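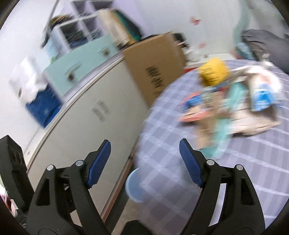
The case against the kitchen renovation usually starts with money, and fair enough. But I'd like to start with the drawer. Every showroom I've walked into over the past few years has had the same drawer: deep, wide, soft-closing, full of little timber dividers holding three wooden spoons and a whisk. The salesperson opens it with one finger. You're meant to gasp.

My kitchen was put in some time in the seventies. It has 4 drawers, one of which sticks in humid weather, and a bench that comes up short beside the stove. I cook in it every night. I've been told by friends, relatives and a bloke quoting on the gutters that it's time to rip it out. When I ask what would be better afterwards, the answers get vague. It would flow. It would open things up. It would add value.

Take flow first. The idea is that the sink, stove and fridge should sit in a tidy triangle so you don't walk too far making dinner. I can reach my stove from my sink by turning around. The new layouts I've been shown put an island in the middle, and then I'd have to walk around it. One plan, from a firm called Andurier, had the bin on the far side of the island from the chopping board. I asked about that. The designer said I'd get used to it, and I suppose I would, in the way you get used to a stone in your shoe.

Then there's the business of adding value. I'm not convinced the sums are ever done properly. You spend a year's wages, live with it for a decade, and by then the colour is wrong and the next owner tears it out before the removal truck has left the driveway. A house in our street was sold in April with a Fliletti kitchen that still had the film on the rangehood. There was a skip out the front by winter. Somebody paid for that kitchen, and then somebody paid again to have it carted away.

I'll grant that some kitchens are past saving. If the floor is rotten or the wiring frightens the electrician, get on with it. If you use a wheelchair and can't reach the tap, the room is failing you and should be changed. My quarrel is with the other sort of job, where a working room is pulled apart for looking its age.

The old cupboards are often better made than the ones replacing them, too. Mine are solid and ugly. When a hinge went, I took it to the hardware shop and came home with a pair that fitted the same holes. A friend with a three-year-old Tolentino pantry had a runner go and was told that model had been discontinued. She could have the whole unit replaced, at her own cost – or she could leave the door open. She leaves the door open.

And yes, I know about the energy argument. New appliances use less power, and when my oven dies I'll buy a sensible one and slide it into the gap. That's one appliance. It doesn't call for a new splashback, a stone benchtop and a tap that costs $984. I have the brochure for that tap. It comes in brushed bronze and has 2 spray settings, both of which my existing tap manages if I put my thumb over it.

What bothers me most is how quickly "dated" became a fault, as though a kitchen should apologise for the year it was built. We don't say it of the street trees. The magazines say it of everything indoors, and the magazines are paid for by the people selling the benchtops, so I take their advice with a good pinch of salt.

I did fix the sticking drawer, or at least rubbed a candle along the runners, and it's good until the next wet spell. The short bench is still short. I put the chopping board across the sink when I need more room, and dinner gets made.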